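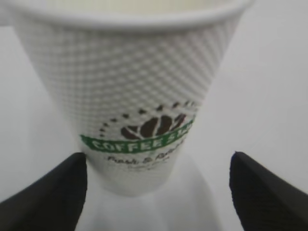
Citby's Coffee Week Is Back, and It Has Doubled in Size

October 12, 2018

Coffee lovers in Citby have a very good week ahead of them. The town's Coffee Week opens tomorrow morning on Cervantes Street with 15 cafes and roasters taking part, and if last year is anything to go by, you'll want to get there before the line reaches the post office.

The event started small. Nahuel Garrido, who runs the Pirier coffee bar near the old bus station, wanted a way to get people trying beans they would normally walk right past. He talked a few other owners into offering the same thing for a week: a short tasting pour at a low price, with the person who roasted the beans standing there to talk about them. It was a hit from the first day. Last year's edition served 1323 tastings, and two of the stands ran out of beans before the weekend!

"I had people coming back three times in one afternoon to try the same Ethiopian again," Garrido said. "They wanted to know if it still tasted like blueberries. It did!"

This year the tastings cost $2 each, and you can buy them one at a time or pick up a card at any stand and get it stamped as you go. A full card gets you a bag of house blend from whichever roaster you liked best. The cards are good all week and can be shared, so families and groups of friends are welcome to split one.

There is plenty to look forward to besides the tastings. The Cetell bakery is bringing back its orange and cardamom buns (the ones that were gone by ten in the morning last time – they promise a much bigger batch), and on Sunday afternoon there is a milk-pouring contest open to anyone, including complete beginners. Sign up at the Pirier stand. Last year's contest was won by a 77-year-old retired bus driver who had learned the whole thing in his kitchen, and he'll be back to defend his title.

Home brewers should look in on the evening sessions, which run Monday through Thursday in the back room of the Citby library. Each one takes on a single way of making coffee, starting with the plain old drip machine and going on to the French press, the moka pot and cold brew. They are free, but the room is not large, so it's best to put your name down at the front desk. Bring your own grinder if you have questions about it. Garrido is leading the moka pot night himself and has strong opinions about heat.

Tea drinkers haven't been forgotten either. One of the new stands is all tea, with a smoky black and a roasted green that should win over at least a few of the espresso crowd.

Stands on Cervantes Street open at eight each morning and close at four. The street will be closed to cars on both weekend days, with parking behind the library. If it rains, everything moves under the market roof at the end of the street – same hours, same coffee.

A smaller winter edition is already planned for February.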